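How to run a sweeping task with hand-held grippers: bench rules

These rules apply at the Cudholm and Susholm benches. They cover tasks where an operator works a dustpan and brush through hand-held grippers to record demonstrations for a robot. Read them before your first session.

Check the cables first. Each one should drop past the hand toward the near edge of the table, with enough slack for a full sweep. Keep your fingers off the marker plates.

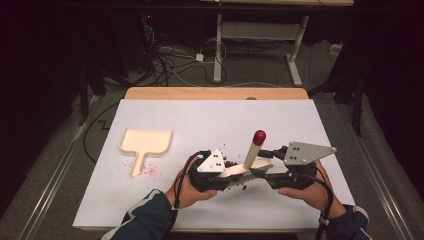
Setup and grip

Place the board flat on the table. Close the jaws slowly on any tool and stop when it no longer turns. Do not squeeze further — a hard grip shifts the tool and strains the rack.

Keep sleeves clear of the work area. Crumbs and specks from an earlier run get wiped up before the next one, unless the task sheet says to leave them.

Sweeping

Set the dustpan down before you pick up the brush. Sweep toward the pan in short strokes with the bristles touching the board. If a bean rolls off the board, finish the stroke, then mark the run as a spill. Never reach over with a bare hand while recording.

Take a break after 9 runs. A full set is 200 runs, and spills count toward it. 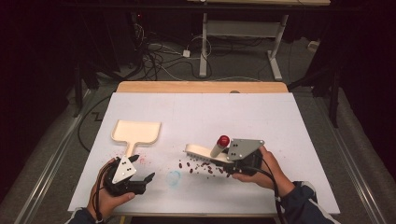
Ovedness wrote in to ask whether a spilled run should be deleted, as they had always done. Keep it and label it. Deleted runs leave gaps in the numbering, and the log has to match the files.

When the set is done, open both grippers fully and put them down before you unplug anything.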